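Jul 11, 2024. Notebook, sightings clipper

Okay, so the clipper is finally pulling in posts again! Quick recap for whoever opens this next: we want it to catch those little "guess which politician I just saw buying socks" posts that people put on forums, match them to a town, and throw out the ones that are plainly recycled. Celebrity sightings we're leaving for later (way too many of them, and half are lookalikes).

Ran it over the Findamow dump this morning. 1576 posts went in, and after the duplicate pass I had 45 that looked like real sightings of somebody holding office. I read every one of them with my coffee, and 42 held up. The three bad ones were all the same joke about a senator and a parking meter, reworded just enough to sneak past the matcher. I laughed the first time. 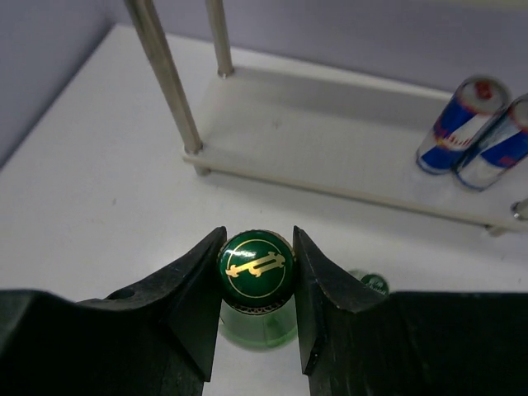 The town matching is where I'm still grumpy. Garkell (our place-name lookup) keeps deciding that any post with the word "island" in it happened at Fonholm, even when the poster names a different ferry dock two lines down. I turned the weight on that word way down and it got better, but then it lost two posts that really were from Fonholm. So I put it back halfway and left a note in the settings file. Not happy with it, will poke at it again.

Also, vacation weeks! The old December batch is full of sightings at bakeries and bookstores, and the timestamps are a mess because people post from the couch days later. I've been going by the day they say it happened, if they say it at all. Roughly 14 of them don't, and I tagged those "undated" and moved on.

Štefanec branch is merged, by the way, so please pull before you touch the matcher or you'll get my old word list back.

To do: try the matcher on post titles only, fix the accent bug in the export (Štefanec came out as a question mark and "tefanec", lovely), and rerun the December batch with the new weights overnight.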